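湿度计读数对不上，折腾了一晚

22/12/21

北墙返潮查了快一个月，手上有两支针式木材湿度计，一支 Alov，一支 Drisham。同一个测点，前者读 11%，后者读 8%，差值稳定，换电池无变化。

先排除探针间距。两支都是标准双针，针尖磨损程度接近，用同一块电阻校验片测，Alov 偏高，Drisham 在标称范围内。再看树种补偿：Alov 出厂默认档对应的是密度较高的硬木，我测的是松木龙骨，改档之后差值缩小到一个百分点以内。剩下的部分按温度修正，墙面温度低于校准温度，两支的修正方式不同，说明书里只有 Drisham 给了表。

Ieuan Gape 留言建议用烘干法做基准。11 月取过一块样，湿重大约 100 克，烘箱只有厨房那台，控温太差，结果没有采用。以后有机会借到实验室烘箱再补。

目前的做法：固定用 Drisham，每个测点顺纹下针，深度一致，读三次取中间值。墙面抹灰层不用针式，改用感应式扫一遍，只看相对高低，不记绝对值。测点编号到 31，表格放在共享目录里，Llinos Maddocks 要的那份已更新。

下一步是在外墙勒脚处加测，等连续几天不下雨再动手。 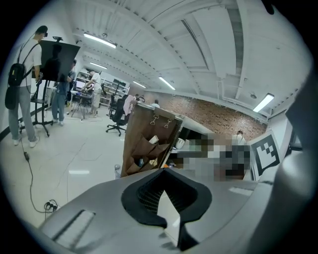 棕色布挂袋，旁边地上是水瓶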